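The dimple cups are out of the kiln, and a few words on glazing square things

Well, they made it! If you were at the studio in August you will remember the long table full of square cups drying under dry-cleaning bags, and the amount of worrying that went on over them. I'm happy to report that the pale yellow batch has come through the glaze firing, and I have been picking them up and putting them down again ever since. I love them. I want to tell you how they were made, because several of you have asked, and because I think most of us could have a go at a square cup this winter.

The idea came from Senad Babić, who had been slab building boxes all spring and got tired of lids. He cut one down to drinking height, pushed his thumb into the wall to see how thick it was, liked the dent, and then went round the rest of it with the back of a wooden spoon. That first one was lopsided and it leaked at a seam, but you could see there was something in it. By the end of the month everybody at the Prirnska Street table was hunting through kitchen drawers for round things to press with.

So, the making. Roll your slab evenly and let it firm up until you can stand a strip on its edge without it flopping. We wrapped ours around a block of wood covered in newspaper (the newspaper matters - without it the clay grips the wood and you will be there all evening with a needle tool). Join on a flat side, not on a corner. I know the corner looks like the natural place, but a corner seam gets bumped every time you handle the piece, and soft corners are much nicer on a cup anyway. Run a damp sponge down each corner a few times while the clay will still take it. Slide the block out, add your base, press a thin coil along the inside of the joint and leave the whole thing wrapped overnight.

The dimples come next, and this is the fun part! They want to be shallow. Support the wall from inside with two fingers and press from outside with something smooth and round, then stop sooner than you think you should. If you press too deep you get a bulge on the inside that catches the glaze in a ring, and it's a pain to wash. Scatter them, too. We tried a few cups with the dimples in tidy rows and they came out looking like dice. One down low, one up high and over to the side, one on the next face up near a corner - that sort of thing looks much more relaxed, and it gives your fingers somewhere to settle when you pick the cup up.

Now the glaze. The yellow is our own studio bucket, the one marked Likcombe on the lid, and it is a lovely, creamy, slightly glossy thing that behaves itself on flat walls as long as you don't rush. Stir it for longer than seems reasonable. Hold the cup upside down in the tongs, dip for a count of 2, lift, and let it drip off one corner of the rim. The inside gets poured first and wiped back, and I like to let that dry completely before I go near the outside. Where the coat goes on a little heavier the color warms up, so the insides often look a good bit deeper than the walls.
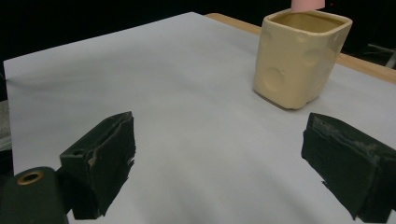
Check your corners before the cups go on the kiln shelf. Glaze likes to creep away from an edge and leave it thin, and although soft corners help a lot, a small dab with a brush is still worth doing. Wipe the feet properly as well. We had 8 cups stuck to kiln wash in the spring load and I would love never to get the grinder out again.

A few of you asked whether they are any good to drink from. Yes, with a knack to it - drink from a corner! The flat side sends coffee out in both directions. I've had mine at breakfast all week and I'm converted, though it also makes a very good pencil pot, and Senad keeps teaspoons in his.

If you want to try one, the square forms are on the shelf by the sink, in small and medium, and they are free for anyone to borrow during open studio. Please put them back dry. Bring your own pressing tool if you can, since everyone reaches for the same spoon. A drawer knob works well, and so does the bowl of a melon baller, and I had great results from a big wooden bead glued to a dowel. Clay is the usual smooth white from Frerichs, and there are more than 30 bags in the back room, so please don't be shy about practicing on scraps first.

We're also planning a show-and-tell at the Dralero Room once the second batch is through, probably with cake. That batch has some taller ones in it and a couple in the gray-blue, and I'm dying to see whether the dimples show up as well under a darker glaze. Bring anything square you have made, including the ones that slumped. Senad has promised to bring the leaky one.

Sign-up for the next glaze evening is on the clipboard inside the door. We start at 6:30 and the dipping buckets get put away by 9, so if you have a lot of pieces to do, come early and get your waxing done at home.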